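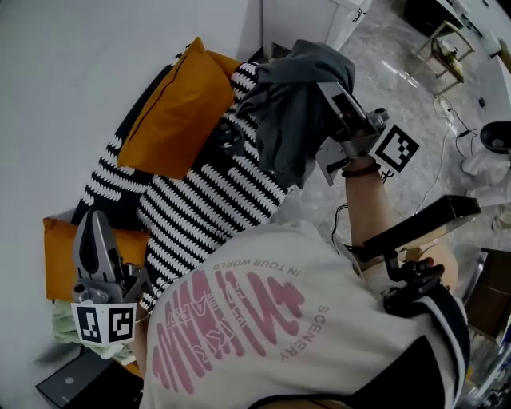 Local News Verification Desk, Drurkorville
Progress report to the Cirkemeck Fund
Submitted 7/11/26 by Lamisi Gyamfi, project lead

Period covered

This report covers the second quarter of the grant. The desk checks claims about armed conflict abroad that reach readers in the Drurkorville area through messaging channels and reposting sites, and passes its findings to partner newsrooms and to the public page.

Work done

We have now logged 4000 posts in the shared database. Each entry has the text of the claim, the place it names, the earliest copy we could find and a status. The statuses are confirmed, partly confirmed, false, and open. Open is still the largest group. Most of those entries concern troop movements where the only sources are channels run by one side, and we do not mark such claims as confirmed on that basis alone, even when several sites carry them.

The team published 60 full write-ups during the period. The most-read one dealt with a report that a river crossing had been captured. The text had been copied from a post dated the previous winter and the name of the village changed. Two partner newsrooms had already run it. Both added a correction after we sent them the earlier copy.

Esi Owusu rewrote the intake form in May. The old form asked the person reporting a claim to choose a category, and people often chose wrong or gave up. The new one asks for the link and an optional note. Sorting is done by us afterward. This takes more staff time but we receive fewer blank reports.

Training

We held 3 training sessions for partner newsrooms, with 40 people attending in all. The sessions covered archive searches, checking dates and place names, and how to word a headline when a claim has one source. Attendees asked for more on maps and satellite pictures. We did not have anyone who could teach that properly, and would like to bring in an outside trainer next quarter.

The slides and exercises are with the Huỳnh translation office. The first set has come back and the second is expected in July.

Problems

The monitoring software from Ponadwood stopped collecting from several channels for nine days in June. The supplier restored the service, but posts deleted during those days could not be recovered. Any counts drawn from the database for June should be read with that gap in mind. We have asked for a written notice whenever a feed stops, and we now check the feeds by hand each morning.

Staff have also raised the amount of violent material they go through. We have moved to shorter shifts on the incoming queue, and video is now viewed without sound on first pass.

Budget

Spending is within the approved lines except for translation, which is over. The overspend comes from two long documents we had not planned for. We ask permission to move the unspent travel money to cover it. No increase in the total is requested.

Next quarter

Close or reassign the oldest open entries.
Hold the session on maps and satellite pictures, if a trainer is found.
Publish the correction guide for newsrooms, now in its second draft.
Decide with the Fund whether to renew the Ponadwood contract, which ends in the fall.

Questions on the figures can go to Esi Owusu, who keeps the database. The spending sheet is attached separately.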